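Church Building Safety Walk – Spring Checklist with Comments

Filled in by Carola Hellwig, with notes from Toshio Kinoshita. Please read the comments as well as the marks!
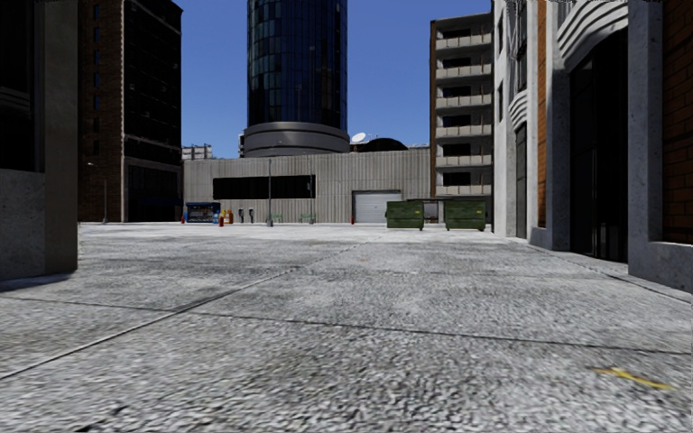
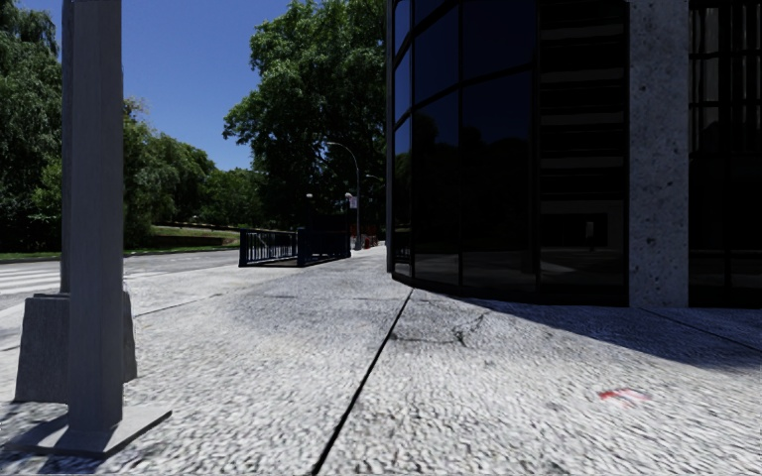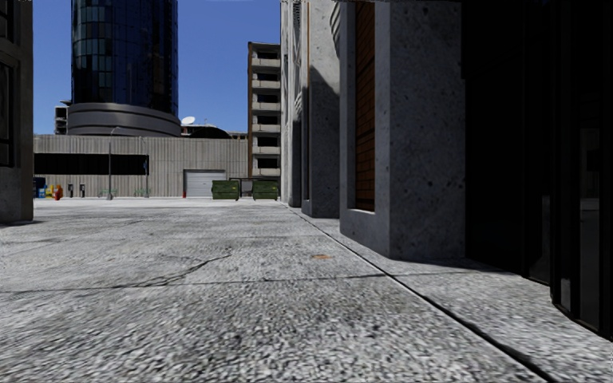
Pavement and buildings under a clear blue sky.

Zimwood, 12 May 2003

Marks used: OK / FIX / ASK

1. Main doors open outward, no key needed from inside – OK
Comment: Both leaves swing freely now. Thank you, Branislav Baláž, for the new hinges – what a difference!

2. Aisles clear to full width during worship – FIX
Comment: The extra chairs we put out for baptisms creep into the left aisle. Please stack them again straight after the service. I love that we need them!

3. Posted seating limit matches the permit – OK
Comment: Main hall 253, fellowship room 80. The fellowship room sign was behind the coat rack and has been moved to the door.

4. Exit signs lit – FIX
Comment: Choir stairs sign is dark. Toshio tried a new bulb and it stayed dark, so it needs an electrician.

5. Fire extinguishers charged and tagged – OK
Comment: All the needles are in the green. The kitchen one hangs a bit high for Soledad Achterberg and half the supper team. Lower the bracket when the wall is painted.

6. Candles – ASK
Comment: We used 428 hand candles at the December vigil, and it was lovely. Every one should have a paper drip guard next time. Are we still letting the under-sevens hold a lit one? The parents I asked were split. Water buckets at both ends of the hall, please, as last year.

7. Baptistry heater and cover – FIX
Comment: Heater is fine and was switched off at the wall. The cover latch is loose and a child could lift it. Keep the side door locked until the latch is replaced.
T.K.: Latch ordered, same type as before.

8. Microphones and cables – OK
Comment: Cables taped flat across the platform. No wired microphone within reach of the baptistry, ever. The youth band has been great about this.

9. Nursery – OK
Comment: Outlet covers in, window catches hold, sign-out sheet on its hook. The new half gate is wonderful.

10. Kitchen – FIX
Comment: Grease filter over the range wants a good soak. First aid box is short of burn dressings and has three pairs of scissors.

11. Bell rope and tower ladder – ASK
Comment: Rope looks sound as far up as I could see. I did not climb. Cletus Dunleavy has offered to go up with a second person holding the ladder. Some 60 feet of rope, so he should take the good flashlight.

12. Evacuation drill held in the past year – FIX
Comment: Not since the new pews went in. Let's do one after the second hymn, with the ushers told ahead and the rest of us surprised. Meet on the lawn by the notice board, Sunday school classes with their own teachers.

Open from last time: handrail on the choir stairs (done), mat in the vestry (still curling).

Copies to the office and the ushers' folder.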